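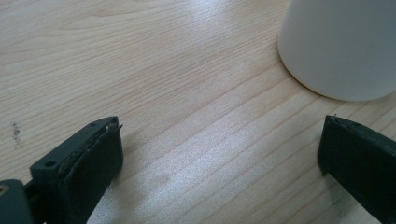 Nantana Jaidee would like it on record that she did not set out to kill anybody's memory chip. She set out to improve one. The chip in question was a sandwich of metal, oxide and more metal, the oxide layer thinner than anything a reasonable person would want to rely on, and it was supposed to remember things by changing its resistance when given a nudge of voltage. For a while it did this beautifully. Then it was put in a dry box, where it forgot how.

"We had a film that worked on the bench and didn't work in nitrogen," she says. "If you're an optimist, that's an interesting device. If you've got a grant review coming up, it's a humidity sensor."

Jaidee runs the thin films group at Catthorpe, where the materials building sits at the bottom of a slope and all the rain in the county seems to know it. She has been there long enough to have opinions about the drains. The work she is now best known for, to her mild irritation, is a paper arguing that one family of switching oxides owes most of its switching to water it picked up from the air. It took 14 months, and by her account the first few were spent trying to prove the opposite.

The basic idea behind these devices is simple enough to draw on a napkin, and she has drawn it on quite a few. An ordinary memory cell stores charge. A resistive cell stores a condition: low resistance means one, high resistance means zero, and the thing stays the way you left it when the power goes off. In the usual explanation, the voltage shoves missing-oxygen sites around inside the film until they line up into a conducting thread. Push the other way and the thread breaks.

"It's a lovely story, and for a lot of materials it's a true one," she says. "I've seen the threads. I'm not a thread denier. I just don't think we had any."

What they had instead, she believes, was moisture in the tiny gaps between the grains of the film. A voltage across damp oxide splits a little of the water, and the pieces wander. Hydrogen ions are small, quick and easily led, and where they collect the film conducts better. Reverse the voltage and they drift back. From the outside, on a plot of current against voltage, it looks very much like a thread forming and breaking. The loop opens, the loop closes, everyone is pleased.

The project was called Zindari, a name she inherited along with the budget and has never been able to explain. It had been funded on the strength of a handful of devices that survived 1000 switching cycles without complaint. Her job was to make more of them, make them smaller and find out why some batches came out better than others. The good batches, it emerged after a great deal of staring at notebooks, had been measured in the summer.

"June was terrific," she says. "June was our best month ever. We thought we'd finally got the deposition pressure right. We wrote down the deposition pressure. We told people about the deposition pressure."

How did she work out it was the weather? She says she'd like to claim insight. In fact the building's air handling failed on a Saturday, the measurement room turned into something like a greenhouse, and a batch that had been written off as dead came back to life. A student ran the same chips again after the repair and they were dead once more. Jaidee asked her to do it a third time with a wet sponge in the enclosure.

"There's a line in the methods section about controlled humidity," she says. "Later on it was controlled. That first afternoon it was a sponge."

After the sponge came the part she describes as the boring half of the paper and the only half worth reading. The group built a small chamber that could be pumped out, filled with dry gas and then given water vapor a bit at a time. Each device was measured as made, then baked gently under vacuum, measured again without being exposed to air, and finally measured while the humidity was brought back up. They did this to 271 devices. She can recite the number the way other people recite a childhood phone number.

The furnace gave them trouble throughout. It was a Ziren, bought secondhand, with a temperature readout that Jaidee describes as "aspirational." They ended up gluing their own thermocouple next to the sample and ignoring the display, which went on reporting its own preferred temperature in cheerful green digits. There was also a long detour over the top electrodes. Some metals let water through along their edges and some get in the way, and for several weeks it looked as if the choice of metal was what mattered. It matters a bit. A device with a wide electrode takes longer to dry out from the sides, so for a while the big ones seemed to be the tough ones, and there is a whole chapter in somebody's thesis about why big ones are tough.

"It's a good chapter," she says loyally. "The measurements are fine. I'd skip the discussion."

In the end, nearly everything stopped switching when it was dry and started again when it was damp. The exceptions were 2 devices that carried on in vacuum as though nothing had happened. She gives them a full page in the paper. Both turned out under the microscope to have a pinhole, with top metal poking down into the film, and a metal bridge is quite capable of making and breaking itself without any help from the atmosphere. She is careful to say that this is what she thinks happened. Cutting a device open to look tends to settle the matter of whether it will ever be measured again.

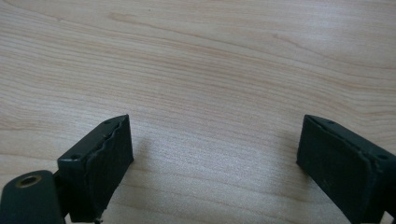 One referee was not convinced, and said so over four pages. The objection was that baking does more than remove water: it can also fill in missing oxygen or shuffle the grains, so a film that stops switching after a bake may simply be a different film. The referee added that a group wanting to overturn the accepted picture might reasonably be expected to have watched the hydrogen move.

Jaidee thinks the first point was fair and the second was fair and annoying. On the baking, she had the return trip: let the vapor back in and the same device switched again, at the same voltages, within minutes. A rearranged film should have stayed rearranged. On the hydrogen, she had very little. Hydrogen is notoriously hard to see in a layer that thin, because most of the tools for looking at it are better at seeing almost anything else.

So they swapped it. Heavy water behaves like ordinary water with a slightly worse attitude. Its hydrogen is twice the mass and moves more slowly, so if the switching depends on hydrogen shuttling about, feeding the device heavy water should slow the switching down. It did. The effect was smaller than the simplest sum would predict, and she spent a paragraph of the paper saying so. She still doesn't know why.

"I've got three explanations and I don't like any of them," she says. "One of them would mean I'm partly wrong about the rest, so obviously that's the one the new student is working on."

Reaction in the field has been polite, which she takes as a bad sign. A few groups wrote to say they had always measured in vacuum and were therefore fine. A few more asked what kind of chamber she used, without saying why they wanted to know. Siriwan, the company that had been hoping to license the original device, asked whether the chip could be sold with the water already in it.

She didn't laugh at that, or only a little. Sealing a device with a known amount of moisture inside isn't a stupid idea. It does run into the trouble that splitting water makes gas, and gas in a sealed film has to go somewhere. Some of her own devices ended their lives as blisters. Under a cap they would have blistered sooner, and she suspects the customer would have noticed.

Is there anything left of the memory chip? She pauses over this. As memory, not much, she says, at least for this material. It's too slow once you make it behave, and it only behaves in weather. But a film that conducts according to how much voltage it's recently seen, and drifts back to where it started over a minute or so, has its uses. People who build circuits loosely modeled on nerves want parts that forget at a steady rate. Hers forget very well.

She is also, with some reluctance, looking at the humidity sensor. It responds quickly and draws very little power, and its readings wander so badly from one day to the next that it needs a second, better humidity sensor beside it.

I asked what she would tell a group starting on a new oxide now. She said to buy a cheap hygrometer before buying anything expensive, and to write down what it says every time, including on the days when it's dull. Her own notebooks from the early part of the project record the deposition pressure to three decimal places. They record what the radio was playing on at least one occasion. The humidity isn't in there anywhere, and she had to reconstruct it from the logs of the same air handler that broke.

The chamber is in use most days, currently on a different oxide from a different project, one she won't name until they've finished drying it out. The sponge is in her desk drawer. She's been asked for it by a colleague down the hall and has said he can have it when his paper is accepted.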